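Search this site
Search

Local at Garside has 53 members. Does a strike vote by show of hands count?

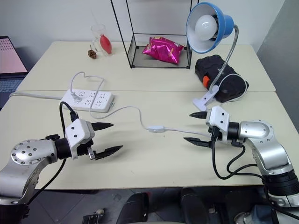

I am recording secretary for a bargaining unit at the Garside plant, and our contract with Bulix runs out in May. The bylaws say a strike vote must be "by ballot of members in good standing" and give no other procedure. At the last meeting a motion was made to authorize a strike and the chair called for hands. It passed, and the minutes record it as passed. Two members have since objected in writing. The room we would use for a second vote has two cream-white tables pushed together end to end against a plain white wall, and I would want those pulled apart so people can mark a ballot without a neighbor reading it. Before I go to that trouble I need to know whether the first vote stands, and whether a second one needs fresh notice. We are affiliated with a national body, but its constitution is silent on local strike votes apart from requiring that the result be reported.

Valentin Rolland
Posted 4/14/18
8 comments

PlantTwoSteward

It doesn't stand. "Ballot" in bylaws is normally read as secret ballot, meaning a marked paper or the equivalent, and a chair can't replace it with hands even if the whole room agrees. Check whether your bylaws adopt a parliamentary manual. If they do, it will almost certainly say that a ballot required by the bylaws cannot be suspended.

Treat the second vote as a new vote and give the full notice your bylaws require for a special meeting. State the purpose in the notice. Use a roll of members in good standing as of a fixed date, check each name off before handing over a ballot, and appoint tellers who are not on the bargaining team. Blank ballots are normally left out of the count when the threshold is a majority of votes cast. If the threshold is a majority of the membership, a blank works the same as a no. Find out which one you have before the meeting starts. Keep the ballots sealed until any appeal period has run.

Do not alter the earlier minutes. Record the objections and the new vote in the new minutes.

r_plulilley

We did hands for years and had no complaints. Just do it again on paper if people are upset

Old Raria Local

Agree with the first reply, with one addition. Authorization to strike and rejection of an offer are separate matters. If Bulix has a final offer on the table by then, put the two on separate ballots or at least under separate headings. We combined them once in a unit of 291 and spent the next meeting arguing over what had been decided. Also send the national body the corrected result in writing if the first one was already reported.

Share 8
Comments (8)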